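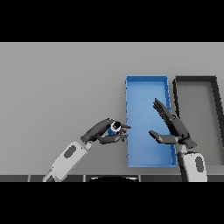 Chapter 7
Sorting and Storing Small Stock

Any business that keeps goods on its premises has to decide where each item will live. A shop with a dozen products can manage with a shelf and a good memory. A parts supplier, a school store cupboard or a hospital pharmacy cannot, and in these places the way stock is divided has a direct effect on how long each order takes to put together. The simplest unit of division is the open tray: a flat floor, a low wall on every side and no lid. Two of them side by side on a plain grey surface, one of them bright blue, are enough to set up the most basic sorting job there is, in which every item belongs either in one place or in the other. Most of the methods in this chapter are built up from that choice between two.

By the end of the chapter you should be able to explain the difference between fixed and floating locations, draw up a simple location code, work out a reorder level, and say when a store should be counted in full and when a part count will do.

7.1 Why stock is divided

Stock is divided so that it can be found, counted and protected. These aims do not always agree. Goods packed tightly into deep bins take up little floor space, but they are slow to count. Goods laid out in shallow trays can be checked at a glance, but they need more shelving and they gather dust. A storekeeper has to know which aim matters most for each kind of item.

Consider Zillton, a supplier of fittings for garden watering systems. Its store holds 1,235 separate lines, from hose reels to rubber washers. The reels are bulky and sell mostly in spring. The washers are tiny and sell all year. When the firm moved to its present building it gave every line the same size of bin, and the result was poor at both ends. The reels would not fit and had to stand on the floor, while each kind of washer took up a bin that was nearly empty. The firm later changed to three sizes of container and moved the washers into divided trays near the packing bench.

7.2 Fixed and floating locations

In a fixed system, each line has one place and that place is kept for it even when it is out of stock. Staff learn the layout quickly. The drawback is wasted space, as an empty bin cannot be used for anything else.

In a floating system, incoming goods go into whichever bin is free, and the bin number is written in the stock record. Space is used well, but the store depends entirely on its records. If a bin number is entered wrongly, the goods are as good as lost until the next count.

Many stores use both. Kaewkla, a wholesaler of dried foods, keeps its 50 best-selling lines in fixed places close to the loading door and lets everything else float. The list of fixed lines is looked at again each December, before the new price list is printed.

7.3 Location codes

A location code tells the reader where to walk. It should run from the largest area to the smallest: aisle, bay, shelf, bin. The code C-04-2-11 would send a picker to aisle C, bay 4, the second shelf and bin 11. Leave out the letters I and O, which are easily mistaken for numbers. Number shelves from the floor upwards, so that a new shelf can be added at the top without changing the codes below it.

Codes should be fixed to the shelving and not to the containers. Containers get moved, borrowed and washed.

7.4 Colour

Colour is useful where there are few groups and the difference between them matters. Returned goods are often kept in a separate colour from goods ready for sale. Colour should always be backed up by a printed label, as some members of staff may not be able to tell certain colours apart, and lighting in stores is often weak.

Key terms

Bin: any container or marked space that holds one line of stock.
Line: a single kind of item, with its own stock number.
Picker: a person who collects goods from the store to make up an order.
Reorder level: the quantity at which a new order is placed.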